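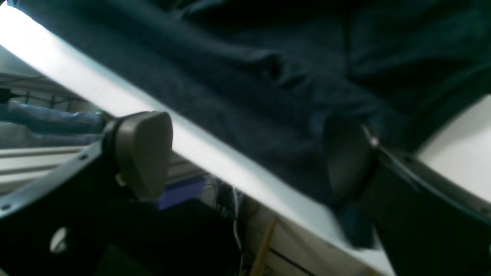
Dobson Fleece Throw, plain weave backing, no fringe. The Dobson is our mid-weight throw for sofas, spare beds and the backs of armchairs, and it has been in the Bulero range longer than any other blanket we sell. It is soft from the first use and does not need washing before you put it out. The dark teal has a slightly fuzzy surface and takes on a faint bluish sheen along the folds, so it can look like two different shades depending on how it is lying. If you are matching it to cushions or curtains, order a swatch first and look at it by the window as well as under a lamp.

Size and weight

The throw measures 160 cm along the long side and 130 cm along the short side. It will cover one adult from the shoulders to the feet, or two people's knees. On a double bed it works as a layer across the foot end and will not reach the floor at either side. If you want full cover for a double, look at the Atska blanket, which is the same fabric in a larger cut.

The fabric is 309 gsm. For comparison, our summer throw is a good deal thinner and our winter one has a second layer stitched in. The Dobson folds down small enough for a deep drawer or the shelf of a wardrobe.

Fabric and finish

100% polyester fleece, brushed on the face. The edges are turned once and stitched with matching thread. There is a small care label at one corner, sewn into the hem. It can be cut off close to the stitching without the hem coming undone.

The fleece drapes loosely and will hold soft creases after it has been folded. These are normal and drop out with a shake or a day on the back of a chair. Please do not iron it. The pile will flatten and in most cases will not come back.

Colours

Dark teal, oatmeal, brick and charcoal. Moss was discontinued in May and we have no more on the way. Oatmeal shows pet hair less than the darker colours if you have a pale-coated dog or cat.

Washing

Wash at 30 degrees on a gentle cycle with similar colours. Use half the usual amount of detergent and leave out fabric softener, which coats the fibres and makes the surface feel greasy. Dark teal and brick may give off a little loose fibre in the first wash, so keep towels out of that load.

Dry on a line or over a smooth rail. Tumble drying on low is fine for short periods – take it out while it is still slightly damp and finish it on an airer. Rough wood and wire hooks can pull the pile.

Small bobbles may form where the throw rubs against a rough sofa cover. A fabric comb or battery shaver will take them off. We stock the Orkex comb, which is sold separately and has a wide head that suits fleece.

Wear

The fabric is tested to 3,000 rubs. That is enough for a throw but low for upholstery, and we do not recommend it as a fixed seat cover or for re-covering stools.

Ordering

Sold singly or as a pack of 2 in the same colour. Packs of mixed colours can be made up by phone but not through the website. Swatches are free, one per colour, and go out by ordinary post.

Throws are sent folded in a paper sleeve. Unused throws can be returned within 30 days with the sleeve and the care label still attached. We cannot take back a throw that has been washed, unless there is a fault in the stitching or the cloth.

Do not use near open fires or uncovered heaters. Not suitable for cots.

Page last updated 4 August 2020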